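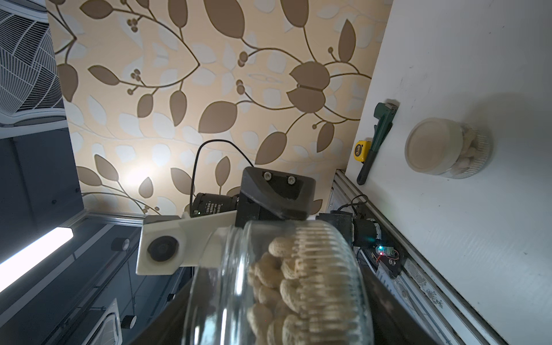
A glass jar of unshelled peanuts between the gripper fingers.

Kitchen and Workshop Tips: Jar Handling Software

The following tips apply to households and small workshops running the Dranau planner, release 7, with one or two arms. Octavio Figueroa revised them in September.

Set the grip limit by jar, and save it under the name of the jar. A ribbed glass wall and a smooth one should not share a profile.

Clear glass confuses depth estimates. Have the perception module look for the contents or the lid -- either gives a firmer outline than the glass does.

Patterned wallpaper produces false edges. Record a background with the work surface cleared, and record it again whenever a basket or bin is moved.

Enter bins and hanging baskets as keep-out volumes before planning a lift. Leave the margin at 105 millimeters until the slow run has passed.

With two arms, let the planner reserve the center for one arm at a time. The other may wait nearby with its gripper open.

Save the log before changing any setting. Drasix viewers open files of up to 1,102 steps; longer ones must be split.
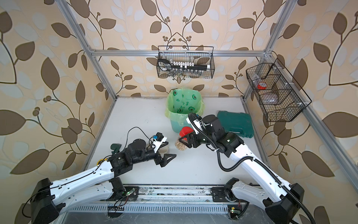 Pilar Paredes writes that the reservation setting was lost each time she restarted the planner, and that saving the profile before closing the Dostance panel cured it. She would like to see that step added to the list.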